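Minach Adds Sheer Ginkgo Fabric to Its Spring Home Range

Minach, the home textiles company, will introduce a new sheer fabric printed with ginkgo leaves in April. The material joins the Ondon line and will be sold both by the yard and as finished curtain panels.

"Customers have asked us for a lighter fabric that still carries a clear pattern," said Apostolos Christodoulou, head of product at Minach. "The ginkgo leaf suits a thin cloth well – it stays visible when the fabric is gathered or folded."
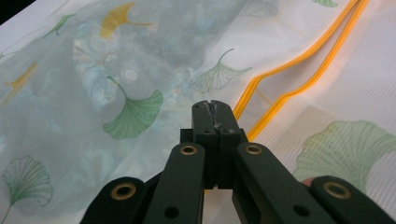

Sheer fabric with ginkgo leaf print, draped in soft folds.

The Ondon line now includes 18 designs, 12 of them sheers. Minach recommends washing the new fabric by hand in cool water and hanging it to dry.

Jendis, the retail partner for the range, will carry the fabric in 15 stores. Spyros Karras, purchasing director at Jendis, said that free swatches will be available at the service desk in each store, with a limit of two per customer.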